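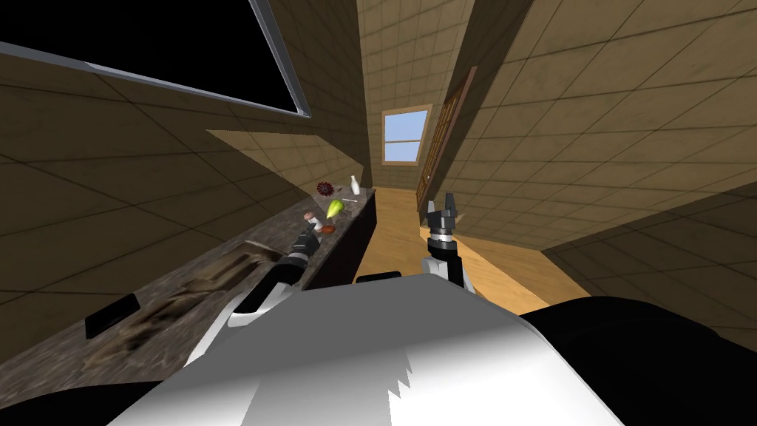 Suveck told us on the phone that most labs are collecting usable demonstrations on the first afternoon, and that we should call back if we weren't. It took us a day and a half. Most of the extra time was our own network and one bad cable, so I don't hold it against them, but I wouldn't plan on an afternoon.

December 14, 2022
Simthorpe evaluation, kitchen pack, second set of sessions

What we have: the trial license for Simthorpe, the two-arm robot model with the parallel grippers, and the kitchen scenes that come with the base package. Suveck sells it and does the support. The hand controllers are our own. The quote is $1,419 per seat per year, kitchen pack included, other scene packs extra. Morkberg has to say yes or no before the trial key runs out, and the purchase form wants a page of reasons either way. This entry is mostly so that page can be written without asking me.

Setup

Installed on the tall workstation by the window, not the rack machine. The installer wants its own folder and gets upset if there is a space anywhere in the path. Moved it to the root of the second drive and it went through.

License server: use the wired address. On the wireless address it checks out a seat, loses it after a while and then says all seats are in use. Closing the program doesn't give the seat back. You have to go into the license page and release it by hand.

Controller mapping is in a text file, which I like. Left and right were swapped for us out of the box. Fixed in the mapping file, and the fixed copy is in the shared folder. Please don't edit that one, make your own.

Scale for hand motion to arm motion is set to one to one at the start. That is fine for big moves, and tiring for anything near the counter. I ended up at a bit over half. The change only takes effect after a scene reload.

Counter sessions

We used the narrow kitchen with the long stone counter because it is the closest match to what we'd be doing on the bench. Task list from the base package, the food and small kitchenware subset. That gives 19 tasks, of which we ran the pick and place ones and left out anything with a door.

We recorded 40 episodes. I drove the first half and a colleague drove the second half, same scale, same controllers, no talking to the driver during an episode. Each one starts from the stock home pose and ends when the driver presses the button, whether or not the object got where it was going. Keep the failed ones. They are marked in the log.

Notes by object, in no order:

Pear. The easiest. Contact is stable and you can feel from the motion of the fingers when you have it, even with no force feedback. Sometimes it turns a little in the grip during the lift. I would expect a real one to do that too.

Small white bottle. Good if you come in at the body, bad at the neck. Coming in at the neck the fingers close and the bottle jumps sideways, sometimes clear of the counter. Looks like the collision shape is simpler than the visible shape. Turning on the collision overlay confirmed it: a plain cylinder all the way up.

The dark red spiky one. Neither of us knows what it's meant to be and the object list just has a number for it. It grips as if it were a smooth ball. The spikes are for looks only.

Thin utensil. The problem case. It lies flat, the fingertips have to get under or around something with almost no height, and the solver does not like it. In most attempts the fingers touched the stone first and the arm shook. Lowering the time step helped but the program then runs slower than real time, and driving in slow motion feels wrong after a minute. If we buy this, flat things come off our task list or we put them in a holder.

Reaching the far end of the counter with the left arm is comfortable. The body does not need to move. The right arm mostly waits for its turn, and the package has a setting to freeze the idle arm in the log so it doesn't fill up with tiny drifts. Turn that on. I had it off for the first few episodes and the files are bigger for no benefit.

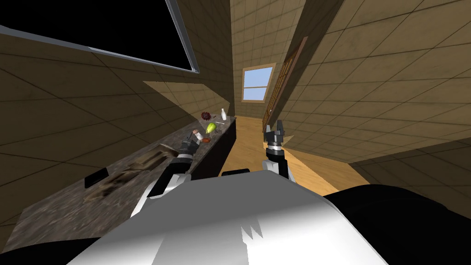 One reply on the internal thread was that the contact trouble alone should settle it, and that we'd be paying for a kitchen we can look at but can't work in. I think that's too strong. Anything with some height to it behaved well for both drivers, and that covers most of what we had planned for the spring. But the point about the utensil stands, and I've copied the comment into the folder so that it goes to Morkberg with the rest.

For comparison I went back to the notes on the Castillo kit we tried in April. Castillo gave better contact on thin objects, by a good margin. It also had one table, one lamp and no rooms at all, and every scene had to be built by hand. We spent most of that trial placing furniture. With Simthorpe you pick a kitchen and you're in it, with a counter, walls, a window and daylight, and the objects are already scattered in a believable way. I'd put the saved time well ahead of the contact issue, but I'm the one who built the furniture, so weigh that.

Logging

Each episode writes one file with joint positions, gripper opening, object poses and whatever views you have switched on. All on the same clock, which I checked by tapping the counter with a fingertip and looking for the tap in each stream. They line up to within a step.

Two complaints. The gripper opening is logged as a fraction and not a distance, and the full-open value isn't written in the file. It's in the robot model, so we can convert, but somebody will forget. And the episode name includes the local time with colons in it, so copying to the older file share fails without any message. There is a rename script in the shared folder now. Run it before copying.

Export to our own format took one evening. Most of that was axis order. The converter is checked in with a short readme.

Views

The package lets you attach a view to the head, to either wrist, or to any point in the room. We've been recording head view for everything and adding a wrist view in the later sessions. The wrist view costs very little in speed on this machine. Turning on both wrists plus head plus a fixed room view does slow it down, and the driver notices before the frame counter does.

Wrist view has both fingers in it, which is what we want for grasp work. Lens angle can be changed but only as a preset (narrow, medium, wide), and the readme doesn't say what the presets are in degrees. I've asked. For the time being everything is on medium.

The tile texture on the walls holds up when the gripper is close to something and the view is tight. The light through the window can be set by hour. We left it fixed so the sessions can be compared. There's a randomize option for light and textures that I tried once for a few minutes and then switched off again. It works, and it's the part of the product I'd most like to use later.

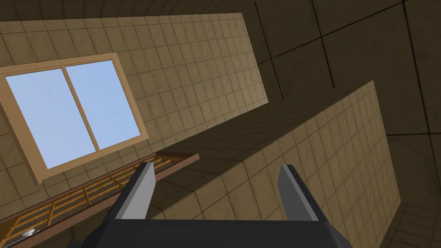

Support

Wrote to Suveck four times during the trial. The license seat question was answered the same day, correctly. The controller swap was answered the next morning with a link to the page I'd already read. The collision shape of the bottle got a longer answer: object shapes can be replaced by the user, there's a tool for it in the base package, and a finer set is planned. No date for the finer set. The lens presets are still open.

I tried the shape tool on the bottle. You load the visible shape, choose how many pieces to cut it into and save. With a few pieces the neck grasp stopped throwing the bottle. With many pieces it slowed down the whole scene. A few is enough. The edited bottle is in the shared folder and has to be copied over again after every update, because updates overwrite the object library.

Have not tried the tool on the utensil. I don't expect much from it, since the trouble there seems to be the fingers against the stone and less the shape of the thing itself.

Cost

One seat covers one machine. Two people can share it as long as they don't run at the same time, and that's how we'd use it. Suveck offered a lower price for three years up front. I'd take one year. The finer object set is either there by next winter or it isn't.

Hardware we already have. Disk space should be budgeted, mostly for views. Head only is modest, the wrist views are what fill the drive.

My recommendation

Buy one seat for one year, for pick and place on objects with some height, and for training new drivers before they touch the bench arms. Don't promise anybody flat utensils. Keep the Castillo notes in case contact on thin objects becomes the main thing.

To do

Release the seat before leaving tonight (it was still held this morning).
Rerun the first few episodes with the idle arm frozen, same driver.
Ask Suveck again about lens presets, and whether the full-open gripper value can be written into the file.
Try the door tasks once, by themselves, logged separately.
Put the edited bottle on the list of things to restore after an update.
Find out who has the second charging cable for the controllers. The left one was dead when I came in.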